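In Defense of the Refill Shop

My mother-in-law, Heidrun Gruber, has never thrown out a bottle with a cap that still fits, and for years I teased her about it (gently, I hope). Then in May a refill shop called Boiko opened in Clillthorpe, a 14-minute walk from my door, and I came around to her way of thinking so fast that she still brings it up at dinner.
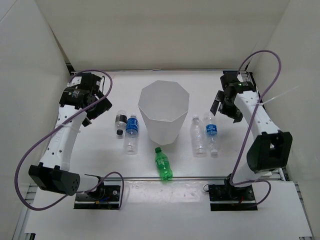 What we lose when we toss

I know the arguments against it. It's a chore, you forget your bottles, the lids leak in your bag — all true! But I grew up with a milkman and a corner store that took back glass, and I don't remember anyone feeling put upon. We carried things back, we chatted a little at the counter, and we went home.

My neighbor Châu Khúc says a town of 1,053 people can't change much by rinsing out its shampoo bottles, and maybe she's right. I'd still like more of us to try it for a month, and I'd like the council to give Boiko a break on the rent while we do.
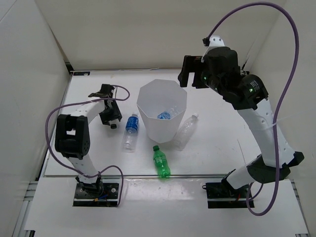
Three plastic bottles and a translucent bin.

Heidrun, meanwhile, has offered me her spare caps. She keeps them in a cookie tin, sorted by size, and I've said yes.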